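**Table hands wanted – Kimico tearoom, Hunt Street**

We're a friendly little tearoom looking for 2 casual table hands to help us set, clear and stack through the busy lunch stretch, and we'd love to hear from you even if you've never carried a tray in your life! Shifts are 7 hours, the pay is $20 an hour plus a proper lunch, and there's always a cuppa going. You'll need a steady grip, a kind manner and a bit of fondness for nice crockery – we're rather attached to ours. Drop us a note by 5/15/21.

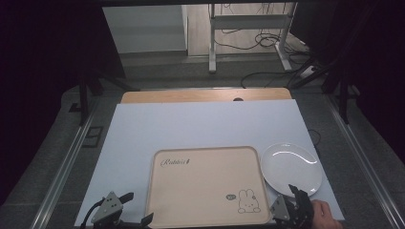

The rabbit tray and a white plate.

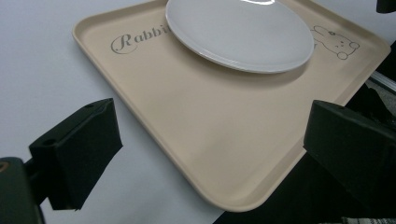

Do I need my own apron?

We'll give you one on your first shift, freshly washed.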